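Table Clearing, Kitchen End
Gallery notes, Zeltura household sorting pages

Light packing waste is harder to clear than it looks. It weighs almost nothing, it slides, and half of it catches on the other half. This set covers one dining table, one green cloth and one lined bin, on a Tuesday. The room is the one we call Grumetti in the other galleries.

1. The pile
Foam fruit nets, white foam blocks, tissue, scraps of paper and a yellow sponge, all in the middle of the cloth. A plastic bag is wadded in with them.

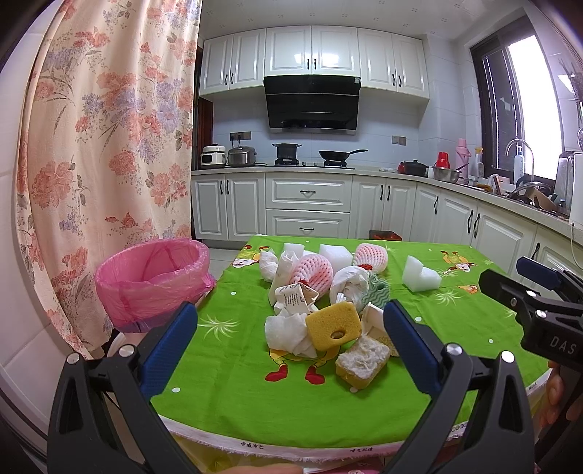
Oláh wrote in to say that fruit nets should come out first, before any paper, as they snag on everything and drag tissue over the edge. In that kitchen the nets go in a separate bag and get reused for glass jars.

2. Bin position
Our rule is to stand the bin against the table edge, with the liner folded well over the rim. Any gap wider than a hand and the lighter pieces end up on the floor. A round bin leaves a small gap at each side of the contact point — acceptable for foam blocks, less so for crumbs. 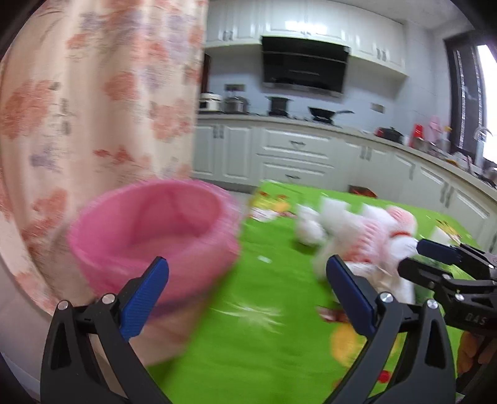

The liner should also have some slack at the bottom. A tight one traps air, and foam sits on top of it until someone pushes it down. We use the 732 size from Illance, up to 79 to a roll.

3. The cloth
Green ground, white dots, cartoon figures in red boots or shoes. A busy print hides small crumbs, so wipe toward the bin in straight passes, 2 per strip. Creases hold debris and need to be pulled flat first.
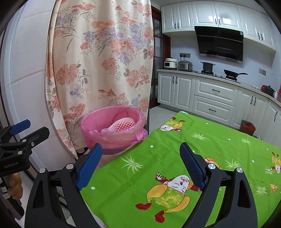 4. Sorting after clearing
Foam and film are kept apart from paper. Tissue goes with general waste. Sponges are checked and either rinsed or thrown out.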